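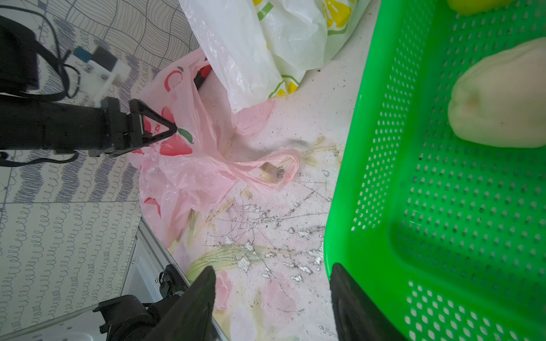

Section 2: Planning and Budgeting for a Two-Arm Cell

Read this section before you place an order. It covers what to price, what to measure and what to leave for a second order. Assembly starts in Section 3.

2.1 Before you ask for a quote

1. Write down the tasks the cell will do in its first 12 weeks. Sorting produce into a basket and handling shopping bags call for different table space than bench assembly does.
2. List the largest item the arms will have to reach or move. Include toolboxes and bins that stay in the cell all day.
3. Decide if you need one arm or two. A Tandis rail takes either. A second arm can be added later, but the rail must be ordered at full length from the start.
4. Measure the room, including the door. The Trillden enclosure ships with its corner posts attached to the base and does not come apart for delivery.

Note: Leave 300 mm clear on the cable side of the enclosure. Do not count this space as storage.

2.2 What goes on the order

Enter each of these as its own line so that it can be replaced separately.

1. Arms, with base plates and rail bolts.
2. Grippers. Order one spare set of fingers per arm.
3. Wrist sensor and bracket. The bracket is not included with the arm.
4. Rail and enclosure.
5. Control boards and cable set. Choose the long cable set for any two-arm cell.
6. Work surface covers. Treat these as consumables and put them in the running budget.

Wieser supplies the grippers and fingers under a separate invoice, and their lead time is usually longer than ours. Place both orders on the same day.

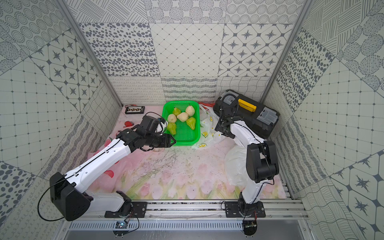 Figure 2-1. Two arms on a shared rail, with a basket, bags and a toolbox in the work area.

2.3 Checking reach

1. Mark the rail position of each arm on the floor plan.
2. Mark the far corners of the work area. If a toolbox or other tall item will stand in a back corner, measure to its front face and to the top of its handle.
3. Mark any container both arms will use. Place it toward the middle of the work area.
4. Send the plan to Zernthorpe, our planning desk, with the order form. Plans received before noon are checked the same day.

Caution: Do not plan on full reach with a loaded gripper. Keep 200 mm in reserve at the far end of travel.

2.4 Props and test items

Budget for the items the arms will handle. They cost little, but they are often left off the request and then have to be bought out of petty cash.

- Baskets and bins: buy two of the same model. A change of rim height means teaching the grasp again.
- Plastic bags: keep a mixed stock of printed and translucent ones. Creased bags should be swapped on a schedule you set yourself.
- Fruit and vegetables: enter as a weekly cost.
- Surface covers: order part 298. It is cut to the standard Trillden floor and sold singly.

2.5 Costs that come later

Set money aside for finger pads, cables and one service visit in the first year. Cables that loop past an elbow joint wear sooner than fixed runs - check them monthly and replace the full set if the jacket is damaged.

If your budget year closes in February, ask for the service visit to be invoiced with the hardware. It cannot be moved to the hardware invoice afterward.

Go to Section 3 when the order has been confirmed in writing.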